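Room 22, handout 4 - reading and handling printed sheets
Updated 26 January 2021. Bring this one back next time, it gets used again in April.

Left over from last time: paper grain. Fold test, both directions, the easy fold is with the grain. Most of you had it right. The Woltden stock fools people, it is stiff both ways. Write the direction on the back in pencil, lightly.

1. Before you touch anything
Wash hands, dry them properly. No lotion. Clear a space bigger than the sheet. Pencil only on the table, pens stay in bags.
Large sheets: two hands, opposite corners, let it sag a little. Do not pinch one edge and swing it around. The half-moon dents you see in the study set all come from that.

2. First look (two minutes, no loupe)
Where is the ink and where is it not. Note the big shapes before the little ones. People go straight for the lettering and miss half the sheet.
Check:
- pale areas: bare paper or a light tint? Tilt it and see
- large flat color: even or mottled
- edges of color: hard, soft, faded out
- folds, dents, scuffs
Words to use: tint, solid, fade, bleed, trim. Do not write "nice" or "bad printing", I can't mark that.

3. Second look, with loupe
Start at a dark edge, work outward. Dots in rows = halftone. No dots, even color = probably a spot ink, but check somewhere else on the sheet before you write it down.
Browns are the hard ones. Nearly always built from three or four inks, so the dots go orange, dark, pinkish, all mixed up. Skin and soil and wood all look the same under the loupe. Step back, look again.
Tiny lettering: if you cannot read it, write "illegible". Do not guess. Last term I got 100 guesses and about none of them agreed.

4. The machine-on-soil sheet
Everybody does this one. It is the one with the tracked vehicle sitting on the strip of earth and a lot of pale space above and below.

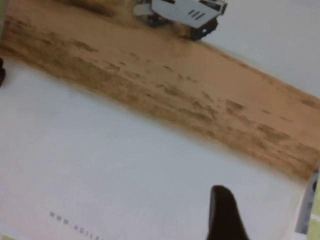 Things to get down in your notes, any order. How the brown changes from its upper middle to the lower side, smooth tan-orange going to rougher and darker. Whether the specks belong to the artwork or are dirt on the press (loupe, then decide, then say why). The outline along the bottom of the side panel, dark reddish and thin - is it one ink or two? And the three slashes. Short, parallel, good place to check registration becuase the edges are meant to be crisp.
The black insert near the slashes has lettering in it. See rule above.
Also the running gear: black, jagged edge. Look for fill-in, where small gaps close up with ink. A small whitish spot in there - paper showing through, or printed that way? I will take either if you argue it.

5. Writing it up
One page. Sheet number at the top (this one is 406), then size, then paper, then ink. Description first and opinion last. Sketch is optional, label it if you do one.
Compare with one other sheet from the Ekinci folder. Pick something with a big solid in it or you will have nothing to say.
Length: under 2000 characters, I do count if it looks long.

6. Putting away
Interleaf tissue goes back between sheets, shiny side down. Sovodar boxes on the bottom shelf, lids facing out. Nothing rolled. Rorkine sleeves are for small sheets only, do not bend a big one to fit, ask for a folder insted.

For next time: read the pages on overprint and trapping. Short quiz, ten minutes, loupes allowed.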